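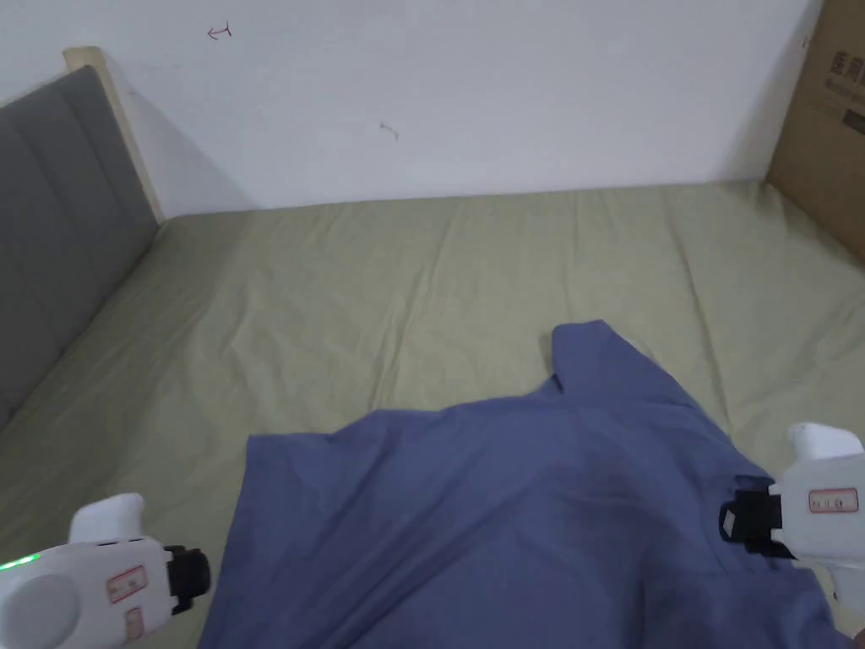 May 27, 2023 – money stuff

Budget due and I'm still going back and forth. Did the blue garment thing on the green sheet again, both grippers, then sat down with the quotes. Botadetti wants us to take 4 pairs. We need 2. Maybe 2 now and the rest in November if Wodgate pays on time.

Vandia is cheaper but 60 days delivery, no spare tips included. Spare tips!! That's where it all went last year.

Also need – a proper table, bed height is killing my back. Labels. More cables, allways more cables.

Deligiannis quote is 26 pages, read half. Warranty bit is vague. Call them tommorow, ask about tips first.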